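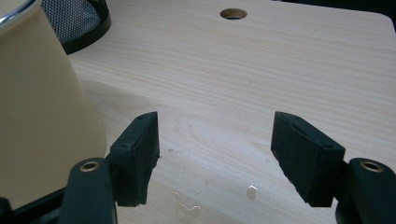

A pale wooden tabletop with a few wet marks.

FOR IMMEDIATE RELEASE

Cult video game Endenik to become a television series, lighthouse and all

23rd May

Kwon, the small studio behind the slow-burning mystery game Endenik, has sold the television rights to production company Flollier. A first season of nine episodes is now being written, with filming due to start in July.

Players will remember Endenik as the game in which a retired ferry inspector spends a whole winter trying to learn why her town's lighthouse has moved three streets inland. Players with less patience will remember the filing cabinets. Both will appear in the series.

Rahel Sutter, who wrote the original game, will serve as head writer. She has been promised a say in casting, music and the colour of the ferry, the last of which took up most of the negotiations.

"I have been asked whether the show will explain the ending," said Sutter. "I would also like someone to explain the ending. We have a room full of writers and a very large whiteboard, and I'm hopeful."

The script for the game runs to 1,509 pages, a good share of them tide tables. Flollier has confirmed that the tide tables will be trimmed for television, though one will be read aloud in the fourth episode, in full, by a character who has every reason to be upset.

The series will stream on Getix, which plans to release episodes weekly. Viewers who prefer to watch everything in one night are invited to wait until the end, as the inspector did.

Kwon will also reissue the game with a new chapter and a repaired harbour, where players have been falling through the pier since launch. The old pier can be switched back on in the settings, at the request of the fans.

Casting news will follow. Media wishing to visit the set should write to the Flollier press office and bring a warm coat.

ENDS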